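Zabala's second album, Flolcombe, was recorded in a disused dairy in April and mixed at Zorier, the studio run by Teodoro Robles. It has 10 tracks, two of them instrumental, and most sit close to 60 beats per minute. The first record was faster and more heavily compressed. Robles has left the peaks alone this time, so the quiet passages need a decent pair of speakers.
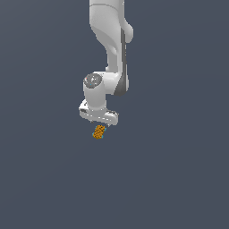
Side two

The second half is built on a single synthesiser part, played by Rocío Iglesias and run through a tape delay. On "Brarora" the delay is set slightly behind the beat and the drums are pushed to follow it. The vocal enters late and stays low in the mix. Some lines are hard to make out without the lyric sheet.

"We kept the first take of the bass," Iglesias says. "The later ones were tidier and they dragged."

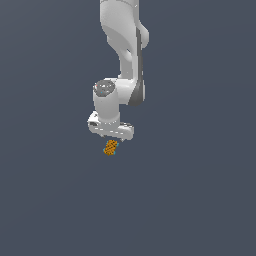
Robot arm and orange object, computer render.

The closing track is the weakest. It repeats the chord sequence of the opener in a lower key, adds strings, and fades before the strings have done much. At 40 minutes the album could have lost it and kept its shape. The vinyl pressing uses a separate master with less bass below the kick drum, and the sleeve credits list both versions.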